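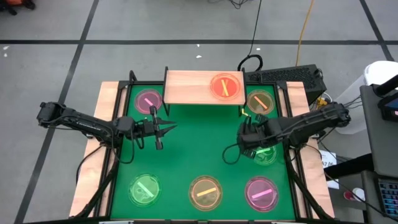

News > Press releases > Teaching and lab supplies

Ununine launches Stestex color dish sets for classrooms and training benches

Skevberg, October 2023 – Ununine today announced Stestex, a range of translucent colored petri dishes with matching sticks, for sorting and matching work. Out now, ships from our Skevberg warehouse.

Each set comes with dishes and sticks in pink, orange, yellow, green and more, plus a small raised wooden shelf on metal legs. Put a stick in a dish, match the shade or mix them up. Lay two across each other for a harder task. Dishes can sit on the table or up on the shelf, so theres a second height to reach for.

The first run is 651 sets. Schools ordering 14 or more get free delivery. A trial in March went out to 60 classrooms and most asked for stronger colors, which we have done.

Also new – the Kaewmanee bench mat. Flat matte green, easy to see small parts against. Sold seperately, fits a standard table.

Ordering and stock

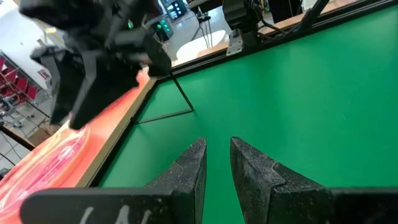

Returns and spare parts

Lost sticks can be reordered by color, any quantity. Unopened sets can come back within 60 days. Spare dishes from November, item 167 in the catalog. Price list and samples on request from the Ununine press desk.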